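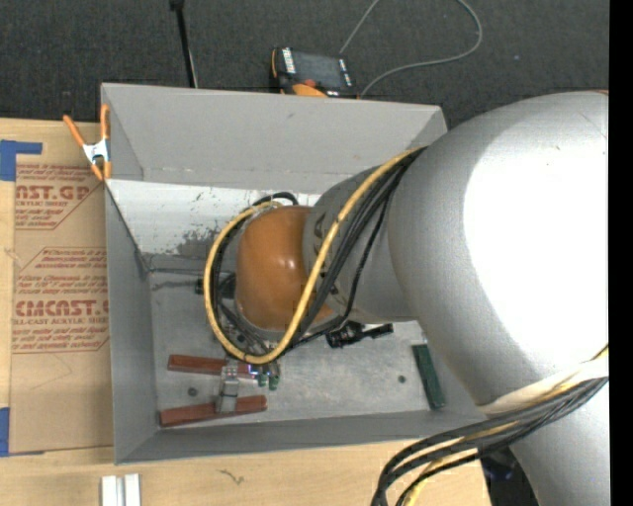

Page last changed: February, 7:50 a.m.

Haruna Student Automation Project
Speaker notes, closing talk of the winter term
Brodier Technical College, main lecture room

Slide 1. Title
Welcome the guests from Skullulthorpe and the first-year students. State that the talk will last 17 minutes and that questions will be taken after the last slide. Leave the title slide up until the doors are closed.

Slide 2. The assignment
The Haruna project is a one-term course in which students program a robot arm to handle bars in an open bin. The college sets the task. The students write the motion program, prepare the work area and keep the test record. Seven students completed the course this term.

Read the assignment as it was issued: "The arm shall reach into the bin, take hold of a bar and set it down at a stated position without touching the walls." Pause here. Most of the later slides concern the walls.

Slide 3. The work area
The picture shows the arm reaching down into the gray bin on the tabletop. Ask the audience to look at the cables first. The yellow cable and the black ones beside it run along the arm and loop around the orange-brown cap, directly over the bin. When a motion is planned, this loop must be counted as part of the arm. The first program treated the arm as a bare shape and left no room for it.

Point out the clamp with orange handles on the corner of the bin. The position of the bin is written into the program, and a small shift affects every move that follows. Students are required to check the clamp before each session.

Mention the control pendant on the floor behind the bin. During a live run, the rule of the laboratory is that one student holds the pendant and has no other duty.

Slide 4. The bars
Two reddish-brown bars lie at the left of the bin and a dark green one lies toward the right. The program must treat each as a separate object with its own angle. A bar close to a wall is the hardest case. The gripper needs space on both sides, and the near wall takes that space away.

If time is short, omit the remarks on lighting and go directly to slide 5.

Lighting: glare on bright metal caused false readings in the early trials. The students moved the lamp and repeated the readings.

Slide 5. Results
The final record covers 125 trials. The first 50 were used to adjust the program and are not included in the score. Do not compare these results with those of the Tededetti class, which used a deeper bin and a different rule for counting a failed grip.

Slide 6. Work for next term
The next group will receive the program, the test record and the list of open faults. Two items are first on that list: a planned path that allows for the cable loop, and a safe return to the start position after a missed grip.

Printed copies of the course outline are at the side door. Open the floor to questions. Please repeat each question into the microphone before answering it.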